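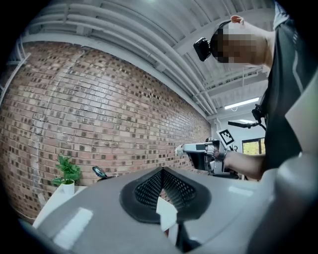
The brick wall and the white ceiling, with the light fitting at the far end.

Refreshment table against an exposed brick wall: cleaning, sealing and steam

Posted by Morenike Babalola, 19 Aug 2024
Filed under: Shared buildings, Interior walls

I write on behalf of the users' group of the Pukosside Rooms, where we hold the lease of one ground-floor room. The room has one long wall of exposed brick in mixed shades, from tan and pink through to a dark brown, with pale mortar. The darker bricks are scattered over the whole surface. The ceiling is of white corrugated panels with white beams, and the pipes and conduits run along it in the open. None of this may be altered under the lease, although cleaning is permitted and "reasonable protective treatment" may be applied with written consent.

We wish to keep a small table in the room for hot drinks. It is a plain white rectangular table, and the only practical position for it is close to the brick wall. It will carry an electric kettle and a potted plant. Members have asked for both, and the plant was a gift which we should like to keep on display.

Our concerns are as follows. First, whether steam from a kettle used several times a day will mark the brick or soften the mortar. Second, whether the wall should be sealed behind the table, and if so with what. Our supplier has proposed a product named Zirkasard, to be applied in two coats, but the data sheet we were given refers chiefly to outdoor paving. Third, how the wall ought to be cleaned beforehand. The mortar sheds a little dust, which settles on the table top and has to be wiped away before each meeting.

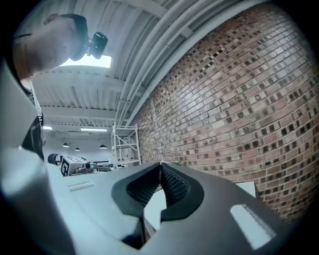
I should add that the landlord's agent has inspected the wall and found no damp. The agent's letter states that the brick is sound, that it has never been painted, and that pressure washing is not allowed. We have a modest budget for materials and would carry out the work ourselves during January, when the room is not booked. Guidance on the order in which the tasks should be done would be appreciated, together with any view on how far the table ought to stand from the wall.

Reply from Wernix

You should not need to seal anything. Move the table out a bit and wipe the wall now and again. We have had a kettle by bare brick in our hall for years and there is no mark on it. I do not know the product you mention so cannot comment on it.

Reply from Abubakar

I would respectfully suggest that the matter deserves slightly more care than the previous reply allows, although I agree with its general direction.

Cleaning. Begin with a dry method. Lay a dust sheet along the foot of the wall, cover the table or take it out of the room, and work from the top of the area downwards with a soft bristle brush. Follow with a vacuum cleaner fitted with a brush head, held lightly against the mortar joints. A wire brush should not be used on any account, as it will scratch the face of the brick and leave traces of metal that may later rust. Where grease or tea has splashed the surface, use a sponge well wrung out in warm water with a very small quantity of washing-up liquid, then go over the same place with clean water. Allow the wall to dry fully before forming any opinion of the result. Brick of mixed colour looks a good deal darker when damp, and people commonly suppose they have stained it.

Do not attempt to bring the dark bricks to the same shade as the rest. If the colour is in the brick, scrubbing will achieve nothing except damage to the surface round it.

Sealing. A dusting joint may be treated with a breathable masonry sealer intended for indoor use. Please ask the supplier to confirm in writing that the product is suitable for interior brick and that it allows moisture to pass. If the only data sheet concerns paving, I should decline it. Whatever is chosen, test it first on an area of 200 mm square in a place that the table will hide, and leave the test for 6 days. Some sealers leave a sheen or deepen the colour permanently, and your landlord may well regard that as an alteration. I would send a photograph of the test patch with the request for consent.

Position. A gap of 400 mm between the back edge of the table and the wall is generous, and 200 mm is the least I would accept. The kettle should stand towards the front and the spout should be turned along the table, away from both the brick and the plant. Please make sure that the lid is closed before it is switched on. Most kettles will not cut out properly with the lid raised, and the steam produced in the meantime is considerable.

Order of work: dry brushing, spot cleaning, drying, test patch, consent, sealing if still wanted, and the table last of all. 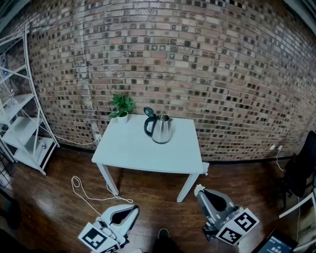
Chinyere Obi

I support most of what Abubakar has written, but would ask Mrs Babalola to look at the plant as well as the wall. Leaves kept beside a boiling kettle will scorch and drop, and water from an overfilled pot will do more harm to a table top than steam will do to fired brick. Keep the plant at the opposite end from the kettle if there is room, and stand the pot on a saucer.

On sealing, my own preference is to leave it alone. Our building has over 56 metres of bare brick corridor, and a thorough vacuuming each January has kept the dust down well enough. Should the joints crumble when touched with a fingernail, that is a matter of repointing and should be referred to the landlord. A sealer would only cover the fault for a time.

Please also check that the kettle lead reaches the socket without crossing a walkway.

Follow-up from Morenike Babalola

I am obliged to all who responded. We shall brush and vacuum the wall first and have asked the supplier for the indoor data sheet. The table will be brought forward by 200 mm for the present, and the question of sealing will be put to the agent once the test patch has been seen.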